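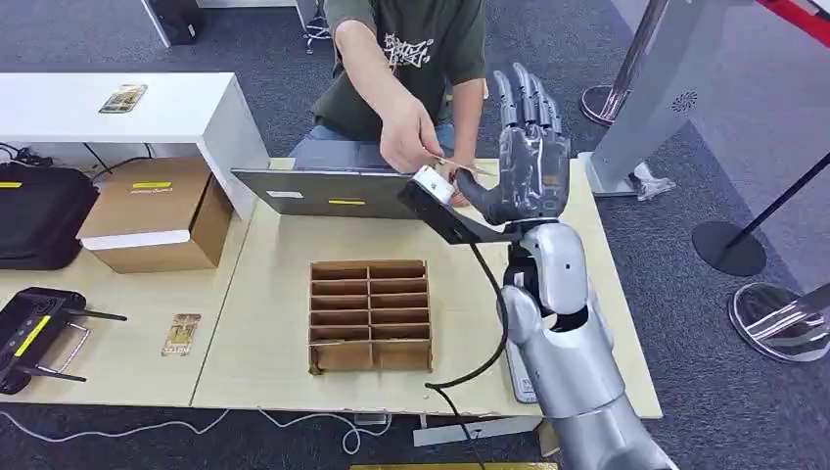 Most advice about sorting a card collection starts with the box, and I think that is the wrong end. Students in this course have usually bought a divider organizer by week two, and they have bought it because a website told them to. A cardboard one like the one on the table, two columns of six, gives you twelve compartments. Fine. Twelve of what? If you can't answer that before the first card goes in, the box has made the decision for you, and you will spend August taking everything out again.

Session 4: Sorting small collections
Short course in home collections, Druscombe
Handout to go with the talk. Please bring it back for Session 5.

1. What a compartment is for

A compartment is a claim. It says that everything in it belongs together and that you'll remember why. Collectors are good at the first half. The usual schemes are by set, by color, by type, by year and by value. Each one has its defenders, and I have yet to hear a defense that didn't come down to "it's how I've always done it."

By value is the one I trust least. Prices move, and the person who sorted by price in spring has a box full of old opinions by fall. By color looks lovely and falls apart as soon as a card has more than one. The card lying flat on the tabletop has tan, green and dark tones on its face. Which slot? You could argue for any of them, and in the exercise you will.

By set is dull and it works, provided you own enough of each set to make it worth a slot. Many people don't.

2. The Runwood method

The reading for this week is the Runwood guide, chapters 2 and 3. It recommends sorting in a single pass: pick up a card, decide, place it, don't go back. The guide claims this is faster. It may be, for somebody who already knows the collection. For a mixed lot I'd want a rough pass first, into loose piles, and the compartments only after that.

Runwood also says a full box is a finished box. I disagree with this more every year. A full box has no place for the next card, so the next card goes on top, or in a drawer, or in a coat. Leave a slot empty and label it "unsorted." Be strict about clearing it.

3. The Çetinkaya objection

Çetinkaya's short essay (copies at the back of the room) argues that small collections shouldn't be sorted at all. With 70 cards, the argument goes, you can find any one of them by leafing through the pile, and the time spent on a system is never earned back. I was ready to dislike this essay and I mostly don't. The weak spot is that it treats finding as the only reason to sort. People also sort to see what they've got, and to spot what they have twice.

Read it alongside Runwood and note where each one changes the subject.

4. Lists

Some of you will want to keep a list on a laptop as you go. My doubts are practical. Typing and handling cards don't mix well, and the list tends to stop halfway. The Ullo worksheet asks for 53 entries with nine columns each, including "mood," and I can't tell you what that column is for. Use three columns: name, set, slot. If you want condition as well, add it later, when you've seen enough cards to know what you mean by "good."

5. Exercise

Work in pairs with one mixed lot and one twelve-slot organizer.

Write down your scheme before touching the cards.
Hold each card by its edges and say the slot aloud before you place it. Your partner may object.
Keep a tally of objections.
Swap lots and try to find five named cards using only the other pair's written scheme.

If you can't find them, the scheme is at fault, even if it looked tidy. Bring the tally and the written scheme to Session 5, crossings-out included — I'd like to see where you changed your minds.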